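**Vudarden** is an independent record label and concert series founded by the drummer and engineer Inger Bundgaard. It is best known for long, slow-building instrumental rock, and for the label nights it has put on every May at Gondadmont, a former grain hall with a wonderfully deep natural echo.

## Origins

Bundgaard started the label to put out a single cassette by her own trio, Flanavitz. The tape was dubbed at home in a run of 177 copies and sold mostly from a card table at the back of shows. Keyboard player Mahnaz Kazemi joined the band shortly afterward and brought with her a stack of unreleased organ recordings, which became the label's second title, *Rissanen*. It remains a thrilling listen: four pieces, the longest of them filling a whole side, built on chords that seem to lean against each other and slowly give way.

Gholamreza Shojaei, a bass player who had been booking small shows at Gondadmont, offered the label an evening of its own there. The first one featured 2 acts and sold 203 tickets, a strong turnout for music this patient.

## Sound

Most Vudarden releases are recorded live in one room with very few overdubs. Bundgaard favors distant microphones and lets the drums ring, so even the quietest records have a big, airy bottom end. Critics have often filed the label under drone or post-rock, though the catalog wanders happily into country guitar, tape collage and, on one glorious split single, a cappella rounds. 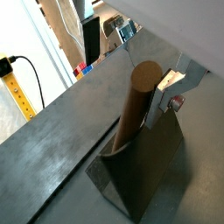
Singer Touran Arabzadeh's debut, *Lamp Season*, marked a turn toward songs. Her low, close voice sits right on top of Kazemi's organ, and the closing track — nearly eleven minutes, with a single verse — has become a fixture of the label nights. The first vinyl pressing of 408 copies sold out before the tour behind it had ended, and a second pressing followed with a new sleeve by painter Touran Bagheri.

## Label nights

The Gondadmont shows run from early evening until past midnight, and sets overlap on purpose. One act fades out as the next fades in, sometimes with both bands playing together for ten minutes or more. Flanavitz traditionally goes on last. Shojaei's recordings of the handovers were collected on the double album *Doors Between*, a favorite among fans and a great place for new listeners to start.

## Selected releases

- Flanavitz, *Flanavitz* (cassette)
- Mahnaz Kazemi, *Rissanen* (LP)
- Touran Arabzadeh, *Lamp Season* (LP)
- Various artists, *Doors Between* (2LP)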